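Subject: Re: [sudgate-linens] Soft cotton, tired elastic, and a question on percale

Hello all,

What a great bunch of messages to come home to! I had planned to read one or two over breakfast and ended up with cold tea and a page of notes. The thread on fitted sheets is my favorite thing we've had on this list since the quilt backing argument, so please forgive a long answer.

First, on creases. I spent years thinking that a sheet with long creases running across it toward the wall had been washed badly. Mostly it's a matter of pull. If the corner pockets are a bit too deep for the mattress, the cloth has slack in one direction and gets tugged in the other, and it will fold itself along the line of the tug however nicely you ironed it. Smooth it flat with your forearm and it will be back by bedtime. I find this fascinating (my family does not).
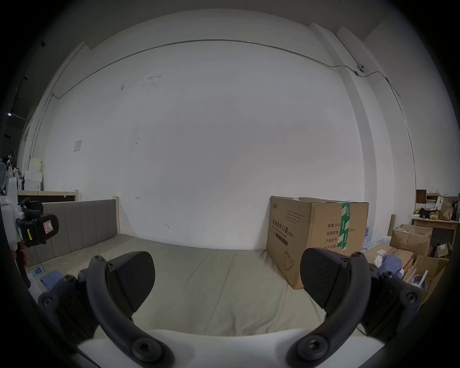 Pao-chu Kuo wrote:
> I agree about the pull, but I think the elastic is being let off too easily.
> On every old sheet I've taken apart, the cotton was fine and the elastic was
> crunchy. You stretch it and it stays stretched. I have a 200 thread count
> percale set that is softer now than when I bought it, and the bottom sheet
> pops off one corner every single night.
>
> So, two questions for the list. Is it worth putting new elastic all the way
> around, or only at the corners? And does anyone dry percale on a line in
> winter without it turning into a board?

Yes to new elastic, a hundred times yes! And I would go all the way around. I did corners only on my first one, and the long sides rode up from under the mattress. It was fine on a guest bed and hopeless on ours.

My way of doing it, for anyone who wants to try. Unpick the old casing a little at a time so the hem fold stays sharp and you can reuse the crease as a guide. Cut the new elastic shorter than the old one measures lying flat, as the old one has given up and will lie to you about its length. I mark the elastic in quarters, mark the sheet in quarters, pin those together and stretch to fit as I sew. Zigzag, medium length. The Stiseo braided elastic in the half inch width has held up well for me through a lot of hot washes - I have no connection to them, I just like it. I bought a 20 yard roll and I'm still using it.

While you have the corners open, check the depth. Mine were made for a 14 inch mattress and ours is nowhere near that. I took the corner seams in by 2 inches and it changed everything. The top lies so much flatter! Sew the new seam first, put the sheet on the bed, lie on it, roll over a few times, and only then trim.

On winter drying, I do it and I love it. Percale gets stiff outdoors, no argument there. Bring it in while it is still a touch damp, give it a good snap, fold it loosely and leave it over a chair or across the bare end of the bed for the evening. If that isn't enough, ten minutes in the dryer on low with nothing else in there brings the softness right back. Skip the fabric softener. It coats the cotton and then you need more of it next time, and percale is at its best when it feels a bit crisp and cool anyway.

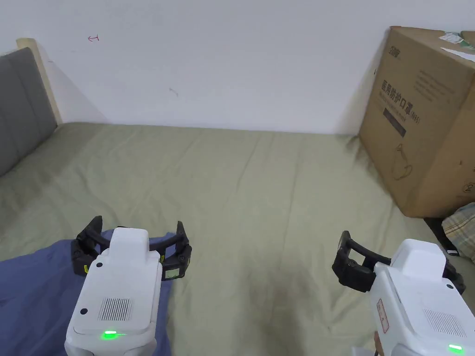
COLORS AND FADING

A few people asked off list about the soft natural shades, and whether they fade evenly. In my experience the grays and beiges do well, greens less so, and anything with blue in it goes in streaks along the folds if it sits in a sunny closet. Turn the stack over now and then. I refold mine the other way each December, when everything comes out of the cupboard for visitors, and that seems to be enough.

Also, colors are awful to judge at night. I once bought what I was sure was a warm sand pillowcase to go with a Cirkia sheet, and by the bedroom window the next morning it was plainly green. I kept it. I've grown fond of it!

If you want to match an older sheet, cut a sliver from inside the hem, where the light hasn't reached, and cut another from the top edge. Take both to the store. Match to the top edge, as that is the part people see, but the hem sliver will tell you where the color started and how far a new one is likely to drift. 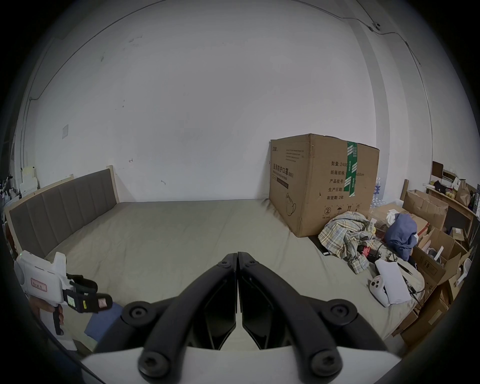
Sudgate Linens Digest, Vol 14, Issue 20

One more thing before I go and hang the wash. The shop in Lennox that used to carry cotton sheeting by the yard has it again, extra wide, plain weave, white and unbleached. It's lovely stuff, heavier than you would guess from the photo on their page. I washed a piece hot before cutting and it shrank more in length than in width, so buy a bit extra. I'm making a fitted sheet from scratch out of it and will report back on the corners, which I'm cutting without a pattern for the first time.

Pao-chu, do please tell us how the percale comes out, and which width of elastic you settle on. I'd love to know if the narrow kind holds on a heavy mattress, as I've never been brave enough to try it.

Happy sewing, everyone!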